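Kuston Clock Nights: your questions

Do I need to know anything about clocks?
Nope! I started with a kitchen clock that ran backward and a butter knife. If you can hold a small screwdriver and sit still for a bit, you're fine.

What does it cost?
$40 for the evening, tea included. Members of Noto get in free (bring your card, please, I'm terrible with faces).

Why do you go on so much about gears before we open anything up?
I can't help it, I love them. Two gears with their teeth meshed will always turn in opposite directions, and if one has fewer teeth it spins faster. Get that into your head and the inside of a mantel clock stops looking like soup. 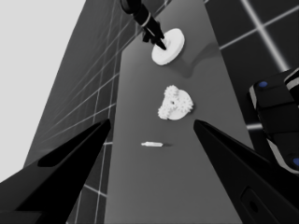
Kerttu Toivonen wrote in to say that she never understood why her grandmother's clock gained time until she learned it was the pendulum, and that the gears had been fine all along. She's right, so check the pendulum first! Lower the bob a tiny bit if the clock runs fast, raise it if it runs slow, then leave it alone for a day.

Can I bring a cuckoo clock?
Yes, but wrap the chains and take the weights off before you travel. I've spent whole evenings untangling those things.

Will you fix my watch?
Sorry, no. My eyes aren't up to it anymore. Try Ahonen, they do lovely work.

Do you meet all year?
Every month except August, when I'm at the lake.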